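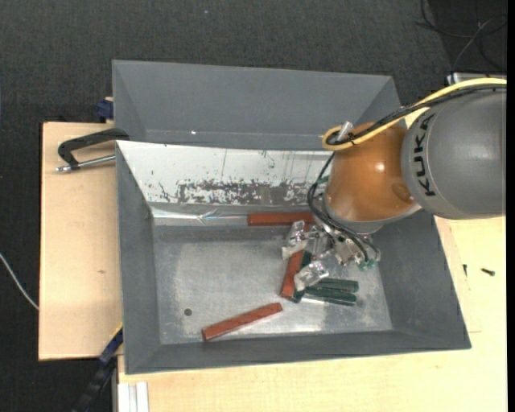 3. Building the cell

3.1 Site and constraints

The cell was built in the shared workshop at Jallton, where members rent floor space by the bay and are expected to leave shared walkways clear at closing time. Two of the authors (Shim and Gál) already had a bay there. The arm was bought second-hand with its controller and mounted before work on the bins began, so everything described in this section had to fit within the reach we already had. No holes could be drilled in the floor. Anything placed in front of the arm had to be movable by two people and had to go back to the same position without being measured again from scratch.

We settled on a wooden tabletop with the bins standing on it, fixed down with screw clamps. Clamps were chosen over bolts at an early stage, when the bin position was still changing several times in an evening, and they were never replaced. They hold well enough for the forces involved, which are small unless a finger is driven into a wall. When this did occur, in the second week, the bin slid 3 mm and the clamp stayed where it was. After that a pencil line was drawn along the edge of the bin and checked at the start of each session.

3.2 Bins

Both bins are grey with sloping walls. The rear one is used as the place bin and the front one as the pick bin, although the software does not care which is which and the roles can be swapped. The arrangement of the two is shown in Figure 3, with the gripper down among the bars in the front bin. A light wooden board was put under the bins to bring them up to a height at which the wrist could get close to the floor of the bin without the elbow nearing its limit.

The metal floor caused more trouble than any other part of the build. It is scuffed, and the marks vary in brightness as the light in the workshop changes. In the first set of trials the segmentation step returned patches of bare metal as candidate objects, mostly in the late afternoon, when sun comes through the high windows on the west side. We tried matt paint on a spare piece and found that the fingertips rubbed through it quickly. The floor was left as it was and the threshold was changed instead (Section 4.2).

The back wall of the pick bin carries a white panel. It gives a plain background for bars resting against the wall and can be changed when it gets too worn. Scraping is heaviest in a band along the lower part, where fingers and bars meet it most often. Film at the foot of the panel closes the joint with the floor. Heo first left this joint open, and thin parts worked their way behind the panel.

3.3 Gripper and fingers

The gripper has two fingers and is put together from metal brackets. The design went through three versions. The first used a single pivot and let long bars swing round in the grasp. The second held them firmly but was too wide to go between a bar and the bin wall. The version described in this paper keeps the linkage of the second with narrower ends, and Guzmán made most of its parts on the manual mill in the workshop.

Air is supplied through thin black hoses which run down the outside of the wrist to fittings on the gripper. Routing took longer than expected. A hose that is slack enough for the full range of the last joint will also hang low enough to catch on a bin wall in some poses, and our final layout is a compromise that rules out part of the range. The limits were entered in the planner by hand. Cables are tied together along the outside of the arm and were given a loop at the wrist for the same reason.

3.4 Test pieces

Trials used straight bars in two colours, red and dark green. Abeysekara chose the shape because bars come to rest in awkward ways: flat against a wall, crossed over one another, or propped up at a steep angle. The last of these is the hardest case for our grasp planner, which assumes that an object can be approached from above along its short side. Colour is not used by the planner and was only recorded so that failures could be traced to a particular piece when the logs were read.

3.5 Running time and upkeep

Assembly from bare tabletop to first successful pick took 14 evenings, and 9 of these were spent on the gripper. The cell was then run for the trials reported in Section 5, for a total of 1,298 pick attempts. A person was present throughout, with a hand on the stop button during the first runs after any change to the gripper or the bins.

Upkeep was light but regular. Clamps were tightened before each session. The fingertips were inspected at the end of it, and screws on the gripper were checked with a driver whenever the measured grasp width drifted. Calibration between camera and arm was repeated only after the bins had been moved. We did not keep a record of the time spent on these jobs and so cannot include it in the cost comparison in Section 6.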